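Uneslow Shared Kitchen: progress report to the Wavano Community Fund

Date: Thursday, April 3, 2025
Grant: 2,000 for clearing and refitting the kitchen and eating room
Period covered: since our February update

We're so pleased with how this is going! When we last wrote, the clear-out had only just been agreed and we were still arguing over what to do with the floor. Since then we have got properly stuck in, and although there is plenty left to sort, we can now see what sort of room we are going to end up with.

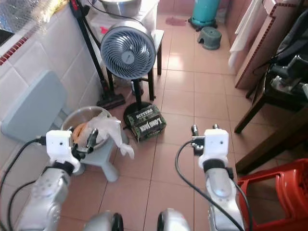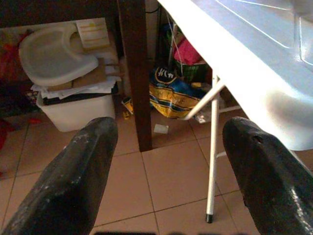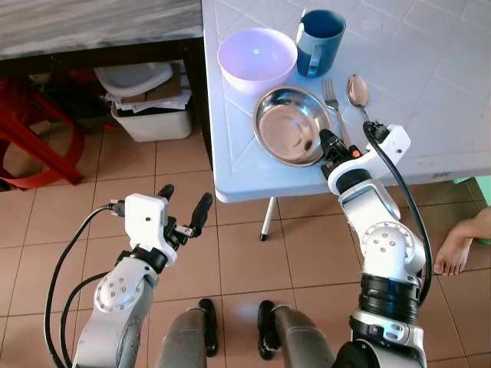
Uneslow, work in progress. Last picture: a bowl, a mug, a steel plate, and a fork and spoon on the folding table.

What we have done

The folding table has been the best decision so far. It wipes down in seconds, folds away when we want the floor, and gives us somewhere to lay out tableware and see what we've really got. We are keeping the stainless steel plates (they have outlived everything else) and a mixed lot of bowls and mugs. We did talk about buying a matching set, but people like having a mug they recognise, and the money is better spent on shelves.

The floor around the stool and the fan is next on the list. The fan stays, as the room gets very stuffy once the big pot is on. The stick vacuum will get a hook of its own by the wall so it no longer has to lean, and the LONG JACK box will go out with the recycling. The blue stool turns out to be the most useful seat, side table and bowl stand we own, so that's staying too.

The corner by the dark wooden table is slower work. There are papers and flattened cardboard on top of the white storage bin, with a high chair tray on top of those, and it all needs going through by hand because some of the papers are old booking sheets we have to keep. We'd like the tray cleaned and ready for families by the time the room reopens.

Money

We have spent 1,665 of the 2,000 to date. Most of it went on the Endura shelving, which is paid for and waiting to be put up, and the rest on the Sekiguchi storage tubs, hooks and cleaning materials. That leaves 335. We had set aside 500 for the tubs and came in a little under, so the fixings are covered as well.

What comes next

There are 9 jobs left on the list. The big ones are putting up the shelves, emptying the white bin, finding a fixed place for the gas cylinder and fitting a catch on the cupboard door. The shelves have to come first, as half the other jobs are waiting on somewhere to put things.

One question for you: may we use what remains on a second folding table, if the first quote for the cupboard door comes in low? We'd love to seat two families at once. A yes or no by email is fine, and you are very welcome to come and have a look round before then.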